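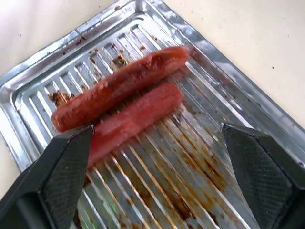 The Uscombe sausage is a pork sausage from the village of Uscombe, and I've been eating them since I was 7. It's coarse, peppery and heavy on the sage – my gran swore there was apple in it too! The oldest recipe I've found is Roland Sugden's, which makes 128 links and wants them hung overnight. Kirsty Birkett still sells them at Greenwood every June. Grill them slowly, please, and don't prick the skins. Mustard is optional, though I'd never skip it.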